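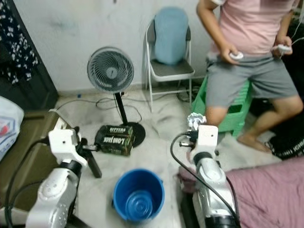 White wall and pale floor tile, Floltville.

Hard water: descaling schedule from September

Supply hardness at the Ullard intake now averages 200 mg/L as calcium carbonate. At that level scale forms on heating elements within months, and the yearly descale set out in the old maintenance sheet is too infrequent. The new interval for tank heaters is 12 weeks. Kettles and coffee makers should be done every 2 weeks with citric acid, 15 grams per quart – vinegar also works but takes longer and leaves an odor. Shut off power at the breaker before draining a tank.
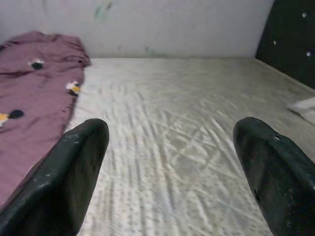

Colleen MacPherson writes that the interval looks short for units with a softener fitted upstream, and asks whether those could stay on the yearly descale. They can, provided the outlet is tested first. Strips are available from Jouko Tuominen at the Husberg office.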